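MEDIA RELEASE
22 Apr 2021

Grovden opens orders for the Flimel practice kit, a toy kitchen course for robot arms

Hi everyone, Thulani Swanepoel here from Grovden. I've been hinting at this one for months, so I'm chuffed (and a bit nervous!) to say our Flimel kit is on sale from this morning.

Flimel is a set of manipulation tasks built around a play kitchen. You bring the arm, we send the props, the task cards and the scoring software, and your team can be up and running without taking over the staff lunchroom. There are 133 task cards in the set, from moving one block across a stovetop to longer jobs with a pot, and you can write your own once you've run out of ours.
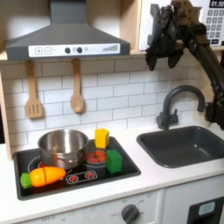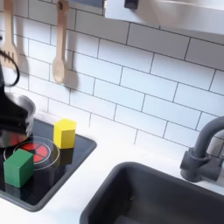 People keep asking me why we stuck with a toy kitchen. Well, I like that it's small enough for a bench, and shiny surfaces and odd-shaped blocks are a proper headache for a vision system. My own first program spent a whole afternoon missing the same block, and I've kept the logs to keep me humble.

We had a lot of help getting here. The crew at Maluleke tested the early task cards for 7 weeks and sent back pages of blunt notes, and Horniris wrote the scoring software, including the replay view I now can't live without. Thank you both!

The kit costs $1475, with spare props and a year of software updates in the price. Arms and grippers aren't included, but the setup guide covers 4 common mounting positions. Orders placed now ship in August, and schools and universities can ask us for a loan set first.

If you'd like a demo, a colour catalogue or just a yarn about grippers, get in touch with me through the Grovden media desk.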